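Foam Sheet Crafts at Skevley: Your Questions

Last updated 6 Feb 2022

Since we started the foam evenings at Skevley, the same questions keep landing in my inbox, and I love every one of them. I've gathered the answers on one page so you can get to the fun part sooner. If yours isn't covered, write to me (Zamfira Vlad) through the contact form and I'll add it the next time I update.

What do you mean by craft foam?

The thin, soft, bendy sheets sold in craft aisles, usually in stacks of bright colors. You may see it called fun foam or EVA foam. It cuts with ordinary scissors, it doesn't fray, and a six-year-old can get a good-looking leaf out of it on the first try. I've been using it for years and I still get a little thrill opening a new pack.

Do I need any experience?

None at all! If you can cut along a pencil line you're ready. If you can't cut along a pencil line, come anyway, we have stencils and plenty of scrap to practice on.

What thickness should I buy?

Start thin. Our regular sheets are 3 millimeters, and that covers masks, flowers, crowns, bookmarks, door signs and nearly everything in our pattern folder. Thicker foam is great for stamps and for anything that has to stand up and be knocked over by a cat, but it wants a craft knife and a steady hand. There's also a 6 millimeter foam in the cupboard, and you're welcome to try a scrap before you spend money on a sheet.

Which scissors work best?

Long, sharp, plain ones. Short school scissors leave little steps along a curve, and you'll spend the evening trimming them off. Turn the foam while you cut and keep your scissor hand still. Bianca Dobre taught me that one and my petals improved overnight.

For straight lines use a metal ruler and a knife on a cutting mat. Two light passes beat one heavy one. Press too hard and the blade drags the foam along with it, and you get a ragged edge at the end of the cut.

How do I mark my pattern?

A ballpoint pen with a light touch, on the side that won't show. Pencil is hard to see on the dark colors, so for navy, black and forest green I use a wooden skewer and press a line into the surface. Felt tips smear. They also come off on your fingers and then on the yellow sheet, ask me how I know.

My sheet has a torn edge. Is it ruined?

Not a bit. Foam tears if you pull at a small nick, so trim the nick into a smooth curve and it will stop there. If the tear runs right through your piece, put a dab of glue in the gap, push the edges together on baking paper and leave it flat. On a leaf or a bit of grass I don't bother, a rough edge looks better anyway.

What glue should I use?

We keep two on the shelf. Tacky craft glue is what I hand out first. It gives you time to shift things around, and it stays a little flexible when it's dry. Contact glue is stronger and much less forgiving, so adults only, with the window open. Petrică Rusu swears by a low-temperature glue gun for big standing pieces, and his dragon has survived three parades, so I can't argue. Test on an offcut first, please. A gun that's too hot will sink a dent into the foam.

Regular white school glue is fine for glitter and googly eyes. It won't hold a seam.

Can I shape foam, or does it have to stay flat?

You can shape it, and it's my favorite thing about the stuff! Cold, it will bend any way you like and then slowly relax. For a curve that lasts you need gentle warmth. Hold the piece over a warm radiator or use a hair dryer, let it go floppy, bend it around a bottle or a rolling pin, and keep it there until it has cooled. Petals take seconds. A crown takes a bit longer and a second pair of hands is useful.

Always let a grown-up do the heating, and stay well away from open flames.

How do I make a sheet stand up by itself?

Give it a curve. A flat sheet flops, but the same sheet with a bend in it has something to stand on. 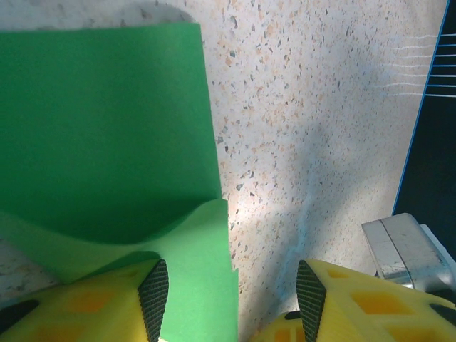 For backdrops and puppet stages I like a fold along the bottom as well, so there's a foot to glue down. Waves are lovely here. A hedge, a river bank or a dragon's back can all start as one long piece of green with a wiggle in it. If it still leans, glue a strip of the same foam behind it as a brace. Iulian Tănase uses cardboard for his, and that's good too if only the front will be seen.

What surface should I work on?

Anything smooth and wiped clean. Kitchen counters are great for arranging and gluing, with baking paper underneath. Keep the knife work on a mat. Crumbs and grit press into foam surprisingly easily, so give the counter a wipe before you lay out the pale colors.

How do I store leftover sheets?

Flat and in the dark. Sunlight fades the bright colors, and a rolled sheet remembers it was rolled. If yours has curled up, lay it under a few heavy books overnight. I keep big sheets in an old portfolio and scraps in shoeboxes by color. The green box is always the fullest!

Can foam be painted?

Yes, acrylics work well in thin coats. Let each coat dry before the next. Thick paint cracks as soon as you bend the piece, so do your shaping first.

Is it washable?

A damp cloth and a drop of dish soap will take care of most marks. Skip the dishwasher and the washing machine.

Do you have patterns I can borrow?

We do, roughly 300 of them by now, in folders by the door. Gheorghița Bălan drew most of the animals, and her hedgehog is worth the trip on its own. You can trace anything you like to take home. Please put the originals back in their sleeves.

How many people can come to a foam evening?

We have seats for 31. Children under eight need an adult with them, and the adult needs to make something too (house rule, and a popular one).

When is the next big project?

The garden puppet stage, in June. We'll need hedges, flowers, a pond and an enormous number of leaves. If you have green foam sitting at home, even small bits, bring it along.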